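Unit 5: Sorting, Grouping, and Retrieval in Small Storage Systems
Course handout, Introduction to Household and Workplace Organization
Prepared by Flor Arango
Revised Friday, September 4, 2026

5.1 Scope

Unit 4 dealt with the volume of stored goods. This unit deals with arrangement: how a fixed set of items is divided among a fixed set of locations, and what that division costs the person who uses it. Read sections 5.2 through 5.5 before the seminar. Section 5.6 is optional for students who are not taking the written paper.

5.2 Terms

Location: the smallest place that has its own address in the system. A shelf is one location if items may stand anywhere on it. It is several locations if it carries dividers or labels.

Class: a set of items the user treats as interchangeable for the purpose of putting away. Classes belong to the user and have to be found out by asking or watching. They can't be read off the items.

Retrieval cost: the effort of getting one item out, including the search. It is measured in seconds in the Haliden exercises and in movements in the Stustthorpe exercises. Do not mix the two in one table.

Return cost: the effort of putting the same item back in its correct location. Most published layouts are designed on retrieval cost alone, and this is the main weakness of the older material in the reader.

Drift: the gradual departure of the actual arrangement from the intended one. Drift is normal. A system is judged by how much drift it tolerates before retrieval cost rises.

5.3 Grouping rules

Three rules are in common use.

Grouping by kind puts like with like: lids with lids, string with string. It is easy to teach and easy to check. It performs poorly when items of different kinds are always used together.

Grouping by task puts everything for one job in one location. Retrieval cost is low for that job and high for any other. Items needed for several jobs must be duplicated or given a home in one group and fetched for the rest. Duplication raises volume (see Unit 4).

Grouping by frequency places the most used items closest to the working position. It requires a record of use, and the record goes out of date. In the Montoya exercise, students kept a log in May and used it to lay out a supply room. The layout was sound for May.

In practice the rules are nested. A supply room may be arranged by frequency at the level of the shelf, by task at the level of the bin, and by kind inside the bin. When you describe a system in the written paper, state the rule for each level separately.

5.4 Open compartments

An open compartment has walls and no lid. Items stand upright and are taken from the top. Return cost is very low, as the user only has to let go of the item above the correct opening. Retrieval cost depends on how much of each item shows above the rim. Long items with distinct heads are identified at a glance. Short items sink below the rim and are found by touch or by emptying the compartment.

Fill is usually uneven. Users return an item to the compartment from which the last similar item was taken, so a full compartment tends to stay full and a neighboring one may hold a single item or none.
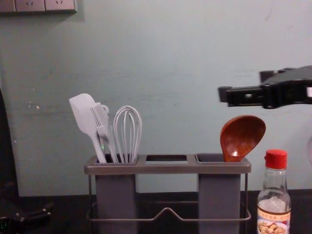

Wálter Arboleda objected to the last point when an earlier version of this handout was circulated. Uneven fill, he wrote, shouldn't be listed as a fault, and the handout's tone suggests that it is one. A compartment with nothing in it costs the user no search time and gives the system somewhere to put the next arrival. He would rather see students measure search time in the fullest compartment and leave the average alone, on the grounds that the average hides the one place where people have trouble.

The objection is accepted in part. Spare capacity has value where new items arrive often. Where the set of items is stable, it takes up surface area with no return. For the exercises, report both figures: mean search time over all compartments, and search time in the fullest one.

5.5 Worked example

The Gavosier stockroom held 102 items in 55 locations. The grouping rule was by kind at every level. Staff reported that they could find things but did not put them back.

Step 1. List the classes as the staff use them. Interviews produced fewer classes than the labels did. Several labels described differences that the staff ignored.

Step 2. Merge locations that hold the same class. Relabel.

Step 3. Compare return cost before and after. Use the same 2 observers for both sets of trials, and keep the order of items the same.

Step 4. Check for drift after 5 weeks. Record each misplaced item and where it was found. The location where an item turns up is evidence of the class the user believes it belongs to.

A common error is to stop after Step 3. A layout with low return cost on the first day can still drift badly if the labels use words the staff do not use.

5.6 Labels (optional)

Labels fail in two ways. A label may be too narrow, so that a new item fits nowhere, or too broad, so that it fits everywhere. "Miscellaneous" is the usual case of the second. Limit each system to one such location and inspect it when you check for drift.

Place the label on the fixed part of the location. Labels on removable lids migrate.

5.7 For the seminar

Choose a storage system you use daily that has at least two levels. Write down the rule at each level, the classes, and one item whose class is in doubt. Jairo Puma's notes on doubtful items are in the reader, after the Haliden tables. Bring one printed page. Diagrams may be drawn by hand.

Seminar groups are unchanged from Unit 4. Questions about the written paper go to Sabina Jayasinghe.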